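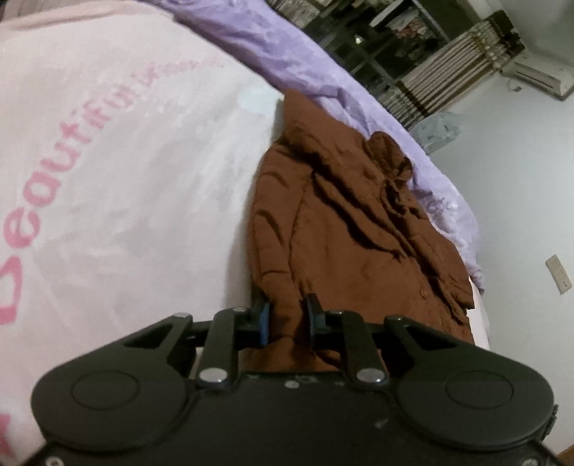
Figura 2. Ropa de cama con texto impreso en inglés («Beautiful», en letras rosas).

3.2. El inglés como estampado

Llamamos «texto de ajuar» a toda palabra impresa en sábanas, fundas, toallas y cojines cuya función no es informar a quien se acuesta. El corpus recogido en Orellana reúne 146 piezas textiles con alguna inscripción, de las cuales 56 llevan texto exclusivamente en inglés. La lengua materna de los hogares que las compraron es, en todos los casos, el español, circunstancia que no parece haber inquietado a ningún fabricante.

El adjetivo, suelto o seguido de más texto (Figura 2), es la forma dominante. Le siguen el imperativo amable, del tipo Dream o Relax, y una tercera clase que Benítez denomina «sintagma huérfano»: cadenas gramaticalmente posibles a las que les falta el sustantivo, el verbo o la vergüenza. El caso más citado en nuestras entrevistas es una funda de la marca Prustar con la leyenda Sweet of the Always, que su dueña tradujo sin vacilar como «dulces sueños». No quisimos corregirla; tampoco habríamos sabido en qué dirección.

Holub propone leer estas inscripciones como ornamento puro, al modo de una greca. La hipótesis es elegante y explica bien las piezas en que las letras se repiten hasta perder todo principio y fin. Explica peor que once informantes rechazaran una toalla idéntica con el texto en español. «Para eso me compro un cartel», respondió una de ellas. El adorno, por lo visto, debe decir algo, siempre que lo diga en otra parte.

La tipografía merece mención aparte. Predominan las cursivas y las letras redondeadas, que los catálogos de Sistix agrupan bajo la etiqueta «romántico juvenil», categoría en la que caben por igual un juego de cuna y un mantel de hule. Las mayúsculas rectas quedan reservadas a los felpudos, género más autoritario, del que nos ocupamos en la sección 4.

Queda fuera de este apartado el material de Tremdale, cuyas fundas en francés presentan dificultades propias, entre ellas la de no estar en francés.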